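O single

A Meriem Amrani tinha 452 ouvintes mensais e sabia o nome artístico de quase todos, porque quase todos eram também rappers. Ouviam-se uns aos outros por obrigação, como quem vai aos batizados dos primos.

Gravava com o nome de Jukum. O nome vinha de uma palavra que o irmão inventara em pequeno para designar a sopa, mas na biografia da página constava que era «uma força antiga». Em abril, a força antiga acabou o refrão de «Pleltunine», o tema que ia mudar tudo, e inscreveu-se na rádio Onishi, uma rede na Internet que prometia pôr os novos talentos nos ouvidos certos. O formulário perguntava qual era o seu objetivo. Escreveu «ser ouvida», apagou, escreveu «dominar», apagou, e deixou «ser ouvida».

A rádio respondeu em 7 minutos, o que a devia ter posto de sobreaviso. Adoravam o som. Adoravam a atitude. O pacote de entrada custava 25 euros e incluía uma passagem na emissão das quatro da manhã, com menção ao nome.

Pagou. Nessa noite não se deitou, com medo de não acordar, e entreteve as mãos em casa até às quatro.

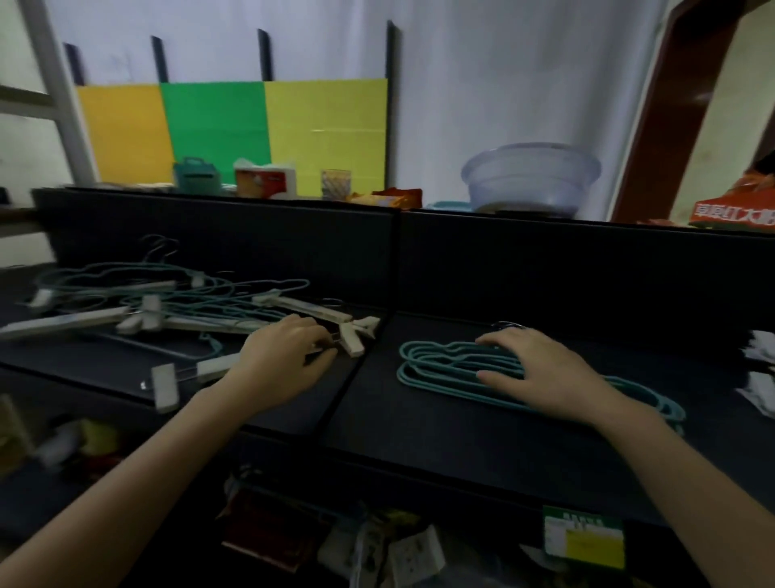 Isso das quatro da manhã é o melhor horário que há, escreveu Welik na caixa de mensagens, às quatro menos dez, é quando os produtores estão acordados e vulneráveis. Eu paguei o pacote ouro, passaram-me às cinco e meia e apanhei um padeiro. O homem ainda hoje me manda mensagens. Vai comprar a camisola.

Meriem não tinha camisolas para vender. Tomou nota: camisolas.

Às quatro em ponto, o locutor anunciou uma voz nova, crua, vinda diretamente da rua — ela morava num terceiro andar com elevador — e chamou-lhe «Jucá». Depois entrou a música. Não era a dela. Era um reggaeton sobre um barco. Durou três minutos e ela ouviu-o até ao fim, de pé, porque podia ser uma introdução.

Escreveu para a rádio. Pediram imensa desculpa e ofereceram-lhe, como compensação, um desconto no pacote ouro.

De manhã, tinha mais ouvintes do que em toda a sua carreira: 500, um número tão redondo que o verificou duas vezes. Andavam todos à procura da canção do barco. Alguns, já que ali estavam, tinham ouvido «Pleltunine» até ao segundo verso, e um deles deixara um comentário: «Não é isto, mas o baixo é bom.»

Leu-o ao irmão pelo telefone. Ele quis saber se havia alguma hipótese de ela fazer uma canção sobre um barco.

— Tenho princípios — disse Meriem.

E abriu o caderno, para ver o que rimava com cais.

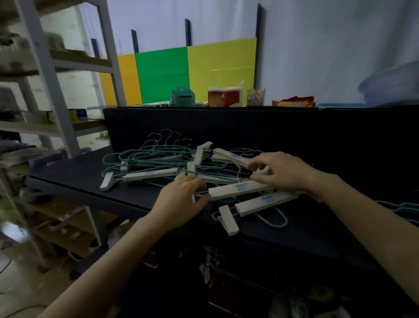 Cabides, a meio da noite.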